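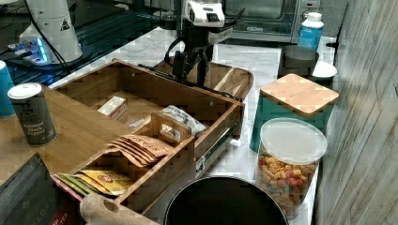 The tide gauge at Citthorpe had read 145 for ten days. The surveyor logged it each morning in the station book, in centimeters, and signed the line.

A stuck float was the usual cause. She opened the stilling well, drained it, cleaned the intake and closed it again. The reading was 145. She ran the calibration weight down the shaft and the pen moved 10 units, as the manual said it should, then went back to where it had been.

Search this site Enter keyword Go

The harbor itself was behaving normally. Boats rose and fell on their lines. At low water the mud was exposed as far as the second marker - at high water it was not. 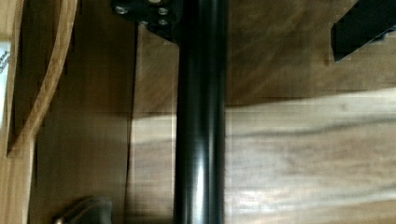

She wrote to the office in Clekska and asked for a second gauge. The reply came in two sentences. The instrument at Citthorpe had been withdrawn in August, and no readings had been expected from it after that date.

She checked the serial plate against the letter. The numbers matched. She checked the supply cable and found it coiled on its hook, with the plug taped over.

There was a column in the station book headed Under, for levels below datum. It had never been used. That evening she ruled a line beneath the last entry, wound the clock and waited for the hour. The pen moved to 100, then to 10, and kept going. She turned to the unused column and began to write.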